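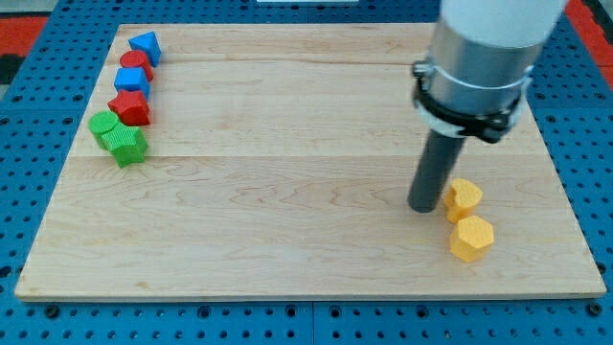 Block push station, view from the front camera. Rod tip beside the yellow heart.

Ticket: Goal success drops on yellow blocks, language-conditioned pushing policy
Status: Resolved, one follow-up open
Opened by: Feng-yi Lu
Project: Kirkotix
Component: evaluation, action head
Priority: Normal

Summary

The policy trained on the March data does fine on red, blue and green targets and poorly on the yellow ones. The usual failure is that the rod goes to the correct block, stops short of contact, and sits there until the episode times out. Instructions like "push the yellow heart to the green star" are the worst. Swapping the order ("push the green star to the yellow heart") works most of the time, so the model can find the heart when it's the goal and not the thing being pushed.

Steps to reproduce

1. Home the arm and set out the blocks with the yellow pair on the right side of the board and the others down the left.
2. Load the Kirkotix checkpoint from the March run.
3. Send any instruction with a yellow block as the object to move.
4. Watch the commanded tip velocity. It decays to near zero before contact.

Expected: rod makes contact and pushes left across the board.
Observed: rod hovers next to the block. No fault from the controller, no joint limit warning.

Log

Entry 1
Checked calibration first. Ran the board corner routine, and the tip landed where it should at all the corners. Not a hand-eye problem.

Entry 2
Colour was my next guess, given that yellow sits close to the maple in the camera's colour space. Pulled the attention maps for 28 failed episodes. The model is looking at the right block in every one of them. Tried a fixed white balance anyway and got the same stall. Leaving the white balance fixed, it does no harm.

Entry 3
Comment from the Yammine group: they had a similar stall on their own pushing setup and traced it to pauses in the teleop data. Operators slow down before contact to line up the push, and a model trained with plain regression learns the pause. Asked them for their filter script.

Entry 4
Looked at our demonstrations with that in mind. When the yellow blocks start on the right, the operator has to bring the rod around behind the block before pushing left, and nearly every demo has a long dwell at the turn. The blocks on the left mostly get pushed right and don't need the detour. So colour was standing in for starting side. We never shuffled sides during the March collection, and I should have caught that when I wrote the reset sheet.

Entry 5
Test: swapped sides, yellow on the left and green on the right, same checkpoint. The stall moved to green. Yellow pushed normally. That settles the cause as far as I'm concerned.

Entry 6
Ran the filter from Yammine over the training set. It drops any step where the commanded tip motion is below threshold for more than 5 consecutive frames. Retrained with 3 seeds. The stall is gone in two of them and shows up now and then in the third.

Entry 7
The third seed stalls only when the rod arrives almost square on to the block and could go around either way. Averaging two opposite actions gives you zero, which fits. Replaced the regression head with the discretized one from the Stunau branch. Retrained that seed, no stall in the evaluation set.

Entry 8
Full evaluation on the filtered data with the discretized head, sides shuffled between episodes: 98 percent of trials reached contact with the named block. Contact is a weaker measure than task success, so please don't quote that number as success. The remaining misses were the rod clipping a neighbouring block on the way in.

Resolution

Cause was dwell steps in the demonstrations combined with block colour being tied to board side. Fixed by filtering dwell steps and changing the action head. Reset sheet updated so sides are shuffled every episode. Closed August 23, 2025.

Follow-up

The Pravwood site is still collecting with the old reset sheet. Their data shouldn't be merged until someone confirms they've switched. Separate ticket to come for the neighbour clipping, which looks worse with the two green blocks touching.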